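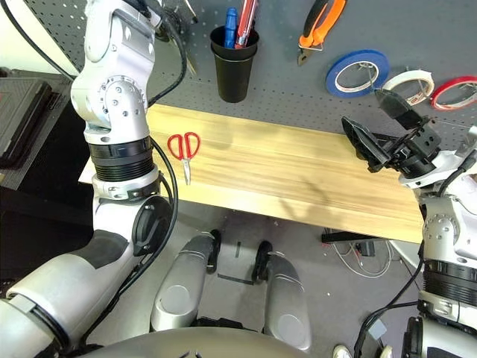 A light wooden board and a pair of scissors with red handles.

How Does a Tree Turn Into a Board?

Run your finger along a wooden table, a door or a ruler, and look closely. Do you see the lines? Some are straight and some are wiggly, and once in a while they swirl around a dark spot like water going around a rock. Those lines are called the grain, and they were made by a tree, very slowly, while it was busy doing the things trees do (drinking, mostly, and soaking up sunshine).

Let's start inside the tree, then, and work our way out to the lumber yard.

What is wood made of?

Wood is made of tiny tubes, much too thin to see one by one without help. Think of a big handful of drinking straws, all standing up and pointing the same way, and glued tightly side by side. Water climbs up through those tubes from the roots to the leaves, and that can be a very long climb indeed! A coast redwood in California can grow more than 300 feet tall, and the water has to get all the way to the top without a pump or a bucket or an elevator. The leaves help by letting water out into the air, and as it leaves, more water gets pulled up behind it, a bit like when you sip on a straw.

The tubes run up and down the trunk, so when a trunk is sawed into long boards, they run along the length of the board. When a carpenter says "go with the grain," that's the direction she means.

Where do the rings come from?

Just under the bark there is a thin layer where the tree does its growing. In spring, when there is usually plenty of water, the tree makes wide, roomy tubes, and the wood looks pale. Later in the summer it slows down and makes smaller tubes with thicker walls, and that wood looks darker. By October, in places with cold winters, most trees have stopped for the year and are getting ready for a good long rest.

One pale band and one dark band together make one ring, and one ring is usually one year. If you ever find a stump with 60 rings, that tree was probably standing there before your grandparents finished school, or maybe before they started!

What about knots?

A knot is the place where a branch used to grow. The trunk keeps getting fatter every year, and as it does, it wraps itself around the bottom of the branch. Saw through that spot and you get a round or oval shape, often darker than the wood around it. When I was small I was sure that the knots in my bedroom door were owls, and I said good night to every one of them.

Why does wood have to dry?

A tree that has just been cut down is full of water. Boards shrink as they dry, and they can bend or twist too, so it's much better if they do all that shrinking before they become a bookshelf. Some sawmills stack the boards outdoors with little sticks in between, so the wind can get through. Others use a big warm room called a kiln (some people say "kill" and some people say "kiln," and both are fine).

Try it at home

You will need a stalk of celery with the leaves on, a glass of water and some food coloring. Ask a grown-up to cut a little off the bottom of the stalk. Put plenty of coloring in the water, stand the celery in it, and leave it overnight. In the morning, look at the leaves, and then have your grown-up slice the stalk across so you can hunt for the colored dots. Every dot is the end of a bundle of tubes. Celery isn't wood, of course, but it moves water upward in much the same way.

Words to know

Grain: the direction the tiny tubes run in a piece of wood
Kiln: a warm room for drying boards
Knot: the spot where a branch joined the trunk

Written by Pascal Ostermann
Last updated 10 June 2022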